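**Hand-held gripper episodes: how much variety before we train?**

posted by **Zulkifli Tuhumury**, March

We are gathering two-handed tabletop examples for an imitation policy. Each operator holds one gripper per hand, with a wrist-view camera on each. There are 722 accepted episodes so far, all from the upper level of one building, all on small wooden tables. The target is 2933. Validation loss looks fine, but the policy drifts when the table is moved closer to a wall. I can keep adding episodes here or move the kit to our second site at Cimcombe. The trainer is Marnum, default settings, wide lens, no depth. A typical view during a take:

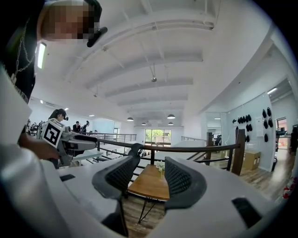

Does the start pose need to be the same in every episode?

It should vary. Set a loose zone for the start and let operators begin anywhere inside it, so the policy learns to approach from more than one side.

That is the rule we use already, so I don't think start pose explains the drift. Logs available if anyone wants them.

---

**Gerardo Marras**

Move the kit. At 722 episodes in one building you have plenty of hand motion and very little background. With a wide lens the railing, ceiling beams and lamps take up a large share of the pixels, and the policy is free to use them as landmarks.

What I would do, in this order:

1. Hold out 170 episodes now, grouped by table position. A random split leaks, and your validation loss is probably low for that reason.
2. Record 300 at Cimcombe with the same task list and the same operators. Change one thing at a time.
3. Retrain on both sets and test near a wall.

Also change the objects between blocks. Our small-object block used a book, a pen, eyeglasses and a little jar:

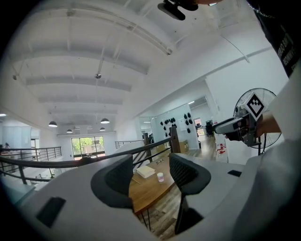 *Small-object block, view between the fingers. Second gripper with marker cube at right.*

Check marker tracking before you blame the policy. If the cube leaves the view for long stretches, the relative pose between the two hands is interpolated, and Marnum does not flag this by default. Set the gap limit yourself and reject anything over it — we lost a week to that.

---

**berno_bench**

Had the same drift with the Bassi mounts. Tightened the screws, redid the calibration, went away. Might not be your problem.

---

**Zulkifli Tuhumury**

Regrouped the split by table position. Validation loss went up a lot, so Gerardo is right about the leak. Mounts were tight. Kit goes to Cimcombe next, will post the wall test when it's done.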